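Pimlow 2, the clutter grasping release
Reviewed by Reto Zaugg, 3 August 2023

The headline figure is 95 per cent of grasps planned correctly in cluttered kitchens, over 1,543 simulated layouts. I went in doubting it and I still do, though less than I expected.

Setup took me an afternoon. The method scores each possible grip by how much it would disturb the neighbours, and on crowded worktops that ranking looks sensible.

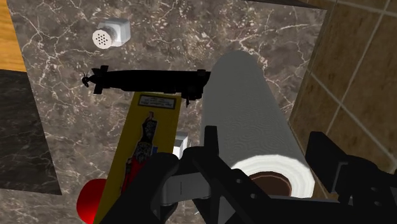
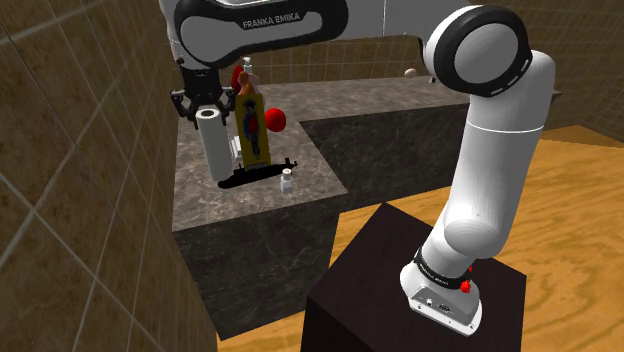
Simulated counter, paper towel roll and yellow box among the clutter

My complaint is with the scoring. A grasp passes if the object stays between the fingers for 5 seconds, and knocking over whatever stood next to it costs nothing. Milagros Fuentealba raised this with Misitz in December and got a polite reply. There are no trials on a real arm either, so friction is whatever the simulator says.

Fine for comparing planners. I wouldn't buy hardware on the strength of it.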